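Consejos de taller: trabajar junto a un brazo que clasifica piezas pequeñas

En el taller de Nomier montamos juegos de letras y figuras de espuma para escuelas infantiles. Desde marzo una parte de la clasificación la hace un brazo con pinza de dos dedos, y el resto la seguimos haciendo a mano. Estos consejos salen de lo que hemos ido apuntando en la libreta del turno. Valen para cualquier taller pequeño que mezcle manos y máquina en la misma mesa.

Antes de empezar el turno

Despeje la mesa del todo y vuelva a poner solo lo que se va a usar. Un brazo no aparta las cosas con el codo como hacemos nosotros. Si hay un rotulador en medio, lo empuja, lo pisa o se para.

Pase un paño apenas húmedo por el tablero y espere a que seque. La espuma se pega a una superficie mojada y la pinza la levanta torcida.

Revise los tornillos de los dedos con la máquina parada y bloqueada. En nuestro caso se aflojan con la vibración. Rocío Espinoza, la encargada de mañana, les hace una marca de pintura que cruza la cabeza y la pieza. Si la marca ya no coincide, hay que apretar.

Limpie las puntas con alcohol y un trapo sin pelusa. No use disolvente en los dedos si llevan goma.

Los platos

Probamos bandejas con compartimentos, cajas de Skudirby y, al final, platos de cocina. Los platos ganaron por el borde bajo: la pinza entra sin rozar y la pieza que resbala se queda dentro. Compre todos del mismo modelo aunque cambie el color, y guarde 2 o 3 de repuesto.

Deje sitio entre un plato y otro. Con los bordes pegados, el dedo que baja por fuera tropieza con el vecino. Tampoco llene el plato hasta arriba, porque las letras se montan unas sobre otras y el brazo coge dos a la vez.

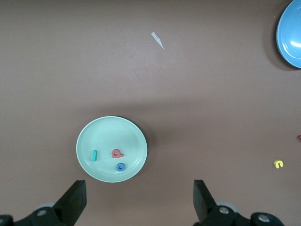 El trabajo de quien está en la mesa ha cambiado más de lo que esperábamos. Antes se pasaban las horas separando letras, con la cabeza agachada y el cuello cargado al acabar; ahora el tiempo se va en preparar, vigilar y corregir. Lo que más se corrige es lo que queda fuera de los platos. Una "n" amarilla de canto sobre la mesa, por ejemplo, se recoge en la siguiente pausa y se pone plana, y lo mismo con cualquier trocito de papel blanco que aparezca en el tablero. Las piezas agrupadas en un lado del plato verde menta, como la letra roja y el aro azul, se separan un poco con el dedo cuando el brazo está en reposo. Son gestos pequeños, pero hay que estar atento y eso cansa de otra manera.

Reparto de tareas

No deje a la misma persona vigilando toda la jornada. Nosotros empezamos así y a media mañana ya se escapaban errores evidentes. Ahora se cambia de puesto después de cada descanso: un rato con el brazo, un rato en montaje de cajas, un rato en control final.

Explique a todo el mundo cómo se para la máquina, también a quien solo viene a traer cajas. Yu-na Cheon pegó una cinta en el suelo hasta donde llega el brazo extendido, y fue el mejor gasto del mes.

Apunte las paradas con la hora y la causa. Basta una línea: "10:40, aro atascado en el borde". Al repasar la libreta vimos que casi todas venían de piezas de canto o mal cortadas. El arreglo estaba en la cortadora.

Pregunte a quienes hacían el trabajo a mano. Kristóf Szabó llevaba años separando letras y sabía que las rojas del proveedor Plastthorpe venían algo más blandas que las demás. El técnico no tenía ese dato, y con él se bajó la fuerza de cierre y dejaron de salir marcadas.

Si alguien teme por su puesto, háblelo pronto y con datos. Aquí hubo dos semanas malas por no hacerlo - corrían rumores en el vestuario y no habíamos contado a nadie qué iba a pasar con los turnos. Al final no se fue nadie, aunque una vacante de tarde quedó sin cubrir, y eso también se dijo.

Luz y ruido

Ponga la lámpara a un lado y compruebe los reflejos. El esmalte brillante devuelve un punto blanco que a nuestra cámara le cuesta. Girar la lámpara un palmo suele bastar.

El zumbido del motor es bajo pero constante. Miklós Jakab pidió mover la mesa lejos de la pared de chapa y se nota bastante.

Al cerrar

- Lleve el brazo a la posición de reposo antes de cortar la corriente.
- Vacíe los platos. Las piezas que pasan la noche allí cogen polvo.
- Mire debajo de la mesa. Siempre hay letras.
- Cuente los juegos terminados y anótelos. El último lote fue de 3530 piezas y se apartaron 119, casi todas por el corte.
- Deje escrito para el turno siguiente cualquier ajuste de la pinza, aunque parezca una tontería.

Los repuestos de goma para los dedos los pedimos a Navickas, en bolsas pequeñas. Guárdelos en un cajón cerrado, lejos de la ventana - con el sol se cuartean y luego sueltan migas negras sobre la espuma clara.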